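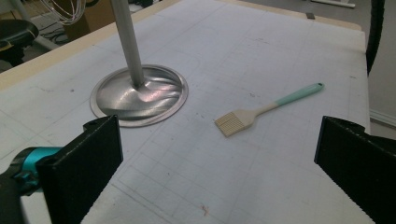

Pattern drafting

Pattern drafting is the craft of turning body measurements into flat paper shapes that can be cut from cloth and sewn into a garment. It is a wonderfully clever mix of geometry and guesswork - a flat sheet has to end up hugging a shoulder!

Most drafters begin with a block, a plain fitted shape with no seam allowance or style lines. Darts are then moved, closed or opened to change the look, and a single bodice block can lead to a huge range of blouses, dresses and coats.

The Ostlow method, taught by Zoi Tsakiris, starts at the armhole instead of the neckline. Its fans love how well the sleeves sit. The Kerkuline archive holds 900 of her drafts, many with colour notes in the margins.

Finished patterns are often traced onto card and hung by a hook through a punched hole.

See also: Draping, Grading, Toile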